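Zinhle Mathebula
Sorting out the living room this month, finally. Posting as I go so I have a record of what went where. Replies open if you have storage ideas, but I'm not buying another cabinet.

Zinhle Mathebula
Starting point: one room that does four jobs. We eat in it, watch TV in it, I do the accounts for Grollia in it, and everything that comes through the front door gets put down in it and stays.

Zinhle Mathebula
I gave myself a budget of 600 for the whole thing, paint included. Paint has taken a good bite already. The color is called Clando on the tin and it's an off-white. I tried three samples on the wall behind the door and picked the one I couldn't tell apart from the old color, only cleaner.

Zinhle Mathebula
Rule for the first pass: everything off the floor. If it has a place, it goes there. If it doesn't have a place, it goes in the hall and I deal with it before bed. The hall was full by 4 in the afternoon.

Zinhle Mathebula
Books first. I got rid of 40. Most of them went to Elmarie Ntuli, who runs the shelf at the bus station and will take anything except textbooks. I kept the cookbooks, the atlas and all the crime novels I haven't finished.

Zinhle Mathebula
Cables second. One shoebox, labeled, lid on. Anything I couldn't match to a device went to recycling. I expect to regret one of those by March.

Zinhle Mathebula
Third thing was the blankets. We own far more blankets than people. Two stay out for the evenings, the rest are in vacuum bags on top of the wardrobe. The bags hiss for a while after you close them and then they stop.

Zinhle Mathebula
The seating took most of a day. I had it all facing the TV, which meant anybody at the table was looking at the backs of heads. Turned everything a quarter turn and pulled it away from the wall. There's now a walkway behind it that's 50 cm wide. I measured with the laundry basket, because that's what has to fit through.

Zinhle Mathebula
It does fit. You have to carry it sideways. 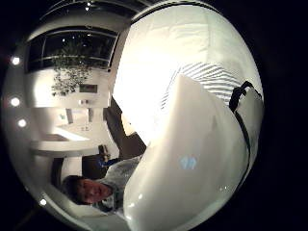
Bright in here today. White glove, gray top.

Zinhle Mathebula
The light is the thing I keep going back and forth on. I like a bright room and I also like being able to read my screen. Reshma Potgieter says get a sheer curtain and stop fiddling. She may be right. I looked at the ones from Primon and they come in two lengths, both wrong for us, so I'd be hemming.

Zinhle Mathebula
Someone asked about dust. Yes. A lot of it, mainly behind the radiator. A long sock over a ruler gets most of it. The radiator brush I bought years ago turned up while I was doing this, behind the radiator.

Zinhle Mathebula
Work stuff now lives in one crate. Laptop, charger, receipts folder, the stapler. It comes out in the morning and goes back before dinner. I've managed that every day so far except one.

Zinhle Mathebula
Answering Frøydis Isaksson, who wanted to know about the rug: I rolled it up and put it in the hall for a week to see if we'd miss it. We missed it. The room echoed and the floor is cold in January. It's back down, but turned around so the worn end is under the table.

Zinhle Mathebula
Things still without a home: the sewing machine, a box of picture frames, the good vase, and a bag of light bulbs that may or may not work. I'm going to test the bulbs tonight.

Zinhle Mathebula
Bulbs tested. Most of them are fine. Put the working ones in the kitchen drawer and threw out the rest.

Zinhle Mathebula
Raimo Laaksonen is taking the sewing machine on loan. He has trousers to take up and a spare table, so it can live there until I need it for the curtains. If I do the curtains.

Zinhle Mathebula
On the picture frames - I hung the small ones in the hall and left the living room walls alone for now. I'd like to look at a bare wall for a month before I put holes in it. The old holes are filled and you can only find them if you run your hand over the paint.

Zinhle Mathebula
Money so far: paint, filler, vacuum bags, one Zeleke lamp secondhand. Still under. The lamp has a stiff switch and a long cord, and it's going beside the place I sit to read.

Zinhle Mathebula
Next is the cupboard under the stairs. I opened it this morning, looked at it, and shut it again. Will start a new thread for that one.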